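Toy bin update, and a plea about dinosaurs

I finally got round to sorting the toy library at Mestlow, which I'd been promising since September (sorry!). Rhea Lumanlan came over with a flask of tea and we had all 306 bits and pieces tipped out across the hall by 10 in the morning. It looked dreadful, I loved it.

A lot of you asked for more play kitchen things, so we've made up 11 new borrowing bags with bowls, cups and spoons in each. They go out for three weeks at a time, same as the jigsaws. The Penditz train set is back too, though it's missing a bridge, so do have a look down the back of your sofas.

Animals were the hard part. We had farm ones in with the sea ones, and one poor giraffe with only three legs, and it took us roughly 40 minutes just to agree whether a lizard counts as a dinosaur. Rhea says no. I say if it's green and a four-year-old roars when they pick it up, it goes in with the dinosaurs! 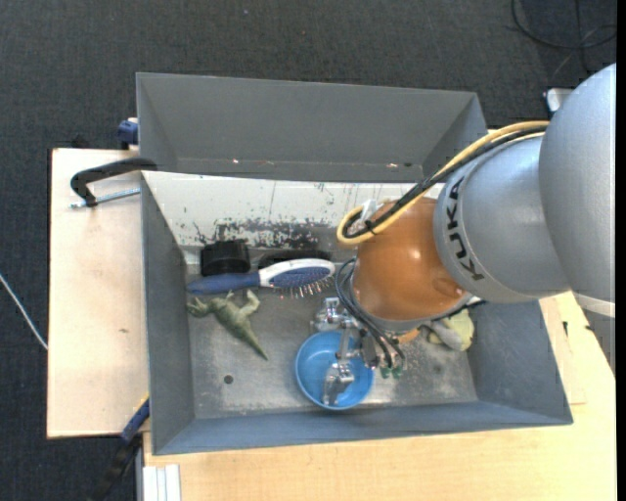
Anyway, bowls and animals can be borrowed together now, as most of the little ones seem to want to feed them. Please give everything a wipe before it comes back (warm soapy water is fine, no dishwasher for the soft ones), and pop any odd lids in the box by the door.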